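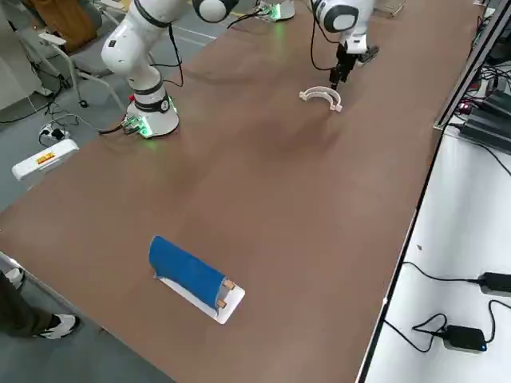
Who does Vasilakis Hotel Partners represent?
We represent independent hotels and guesthouses in their dealings with tour operators, booking sites and travel agencies. Our members are family-owned properties, most of them open for the summer season only.

About Us
Vasilakis Hotel Partners negotiates room contracts, payment terms and cancellation rules for 240 member properties. The smallest has 2 guest rooms and the largest has 325. Every member pays the same annual fee and holds one vote at the general meeting, which takes place on a Sunday before the season opens.

The organization was formed when the Pradham and Hesier hotel groups agreed to combine their contracting offices. Abimbola Ojo has served as managing director since the merger.

Our Services
Members receive a standard operator contract, legal review of individual agreements and help with disputed invoices. Reservations staff may attend our training courses, which are held outside the summer months. Room availability is shared with approved travel agencies through the Nutosent booking service.

Membership
Applications are accepted until the end of June for the following year. Properties must hold a current operating license.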